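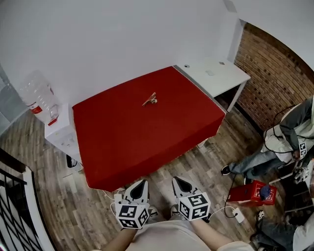
Tablecloths and Table Linens: What Works at Our House

Updated 8/27/25

I love a cloth on a table. I love it in the middle of the week with soup, I love it on the porch, and I love a red one most of all because it makes a plain white wall look like you meant it. People write to me and say they own three or four tablecloths and never use them, mostly because of the washing and the ironing, and I want to talk every one of you out of that! A cloth is easy to live with once you have a few habits, and the habits take no time at all.

Getting the size right

Measure the table, then decide on the drop, which is the part that hangs down. For everyday meals I like 6 to 8 inches. For a holiday you can go to 12 or even 15. Add the drop twice to the length and twice to the width and you have your cloth. A 40-inch square table with an 8-inch drop needs a 56-inch square cloth, and you will find that 54 and 60 are easier to buy, so pick whichever bothers you less. I go bigger. A long front edge looks generous, and you can always shift the cloth back a little when somebody needs to get their knees under.

If you have small children or a dog with a busy tail, go shorter and use clips. Mine came from a hardware bin and they are ugly and I adore them.

Washing a red cloth the first few times

Red bleeds. Navy does too, but red is the one that turns your undershirts pink. Before you ever wash a new red cloth, wet a corner, press it between two white paper towels, and look at the towels. If there's color on them, the cloth goes in by itself, cold water, for the first several washes. Keep doing the towel test until it comes up clean.

I don't bother with vinegar or salt for this. I tried both on a deep red cotton from Mallton (a gorgeous thing, heavy as a blanket) and could not see a bit of difference. Cold water and washing it alone did the job.

Wash it inside out if it has a hem you can turn, or at least fold it loosely with the good side in. And skip the long spin! The creases you get from a long hard spin are the ones that take forever to press out.

Spots and spills

Candle wax: Let it go hard. Put an ice cube in a plastic bag on it if you're in a hurry. Lift what you can with the edge of a butter knife, then lay a brown paper bag (no printing on it) over the spot and go over that with a warm iron. Move the paper as it soaks up the wax. Colored candles may leave dye behind, so dab that with a little rubbing alcohol after testing on the hem.

Gravy and butter: Dish soap, straight on the spot, worked in with your fingers. Leave it 15 minutes. Rinse from the back with the warmest water the label allows. Check the spot before you put the cloth in the dryer, as heat will set whatever is left.

Mustard: Oh, mustard. Scrape, rinse cold from the back, dish soap, rinse, and then do it again. My daughter's favorite is Vastutard, the very bright one, and it has marked two of my cloths for good. On white cotton you can hang the cloth in the sun for an afternoon while it's still damp and the yellow fades beautifully. I wouldn't do that with a red one or you'll trade a stain for a pale patch.

Coffee and tea: Cold water right away, then a spoonful of white vinegar in a cup of water, dabbed on. Old tea spots come out better than you'd expect with an overnight soak in oxygen cleaner, on fabrics that can take it.

Berries: Stretch the stained part over a bowl, hold it with a rubber band, and pour hot water through it from a foot up. It's fun, and my grandmother's way. Only for sturdy cotton or linen, and be careful with the kettle.

Ironing without grumbling

Take the cloth out of the dryer while it's still damp. If you've missed that moment, spray it, roll it up in a towel, and come back in half an hour. Then iron it on the table! Lay an old wool blanket or a couple of thick towels down first to protect the finish, and turn the steam off if your table is real wood. You get the whole width at once and the cloth is already where it's going to live. Start in the middle and work out to the hems.

Dark and bright colors can go shiny under the iron, so press those from the wrong side.

Some weeks I don't iron at all. I smooth the damp cloth over a clean table with my hands, tug the corners, and leave it overnight. It comes out with a soft rumpled look – perfectly fine for pancakes.

Storing them

Folding makes creases, and creases in the same place year after year make thin lines that finally split. If you must fold, fold in thirds one time and in quarters the next. Better still is a roll. I use cardboard tubes from gift wrap, covered with a sheet of plain white cotton, and stand them in the hall closet with a paper tag on each one giving the size. The tag saves me from unrolling everything in November.

Hanging works too. A padded pants hanger, cloth over the bar, hem off the floor. Skip starch on anything you plan to put away for more than a season, and never store a cloth that's even slightly damp.

Holding the cloth still

On a slick tabletop I put down a felt-backed pad cut 1 inch smaller than the table all around. Jundholm makes a good one you can trim with kitchen scissors, and it quiets the plates as well. On the porch I sew little pockets inside the corners and drop a flat washer in each. Take the washers out before laundry – I have forgotten, and rust is worse than mustard.

Old cloths

A stained cloth still has lots of good fabric in it. Cut around the damage and make napkins. 18 inches square is a nice size before hemming, and an old 60 x 84 gives you plenty even with the bad parts gone. The odd strips become bread basket liners, and the truly sad pieces go in the rag drawer, where red is very handy for shoe polish.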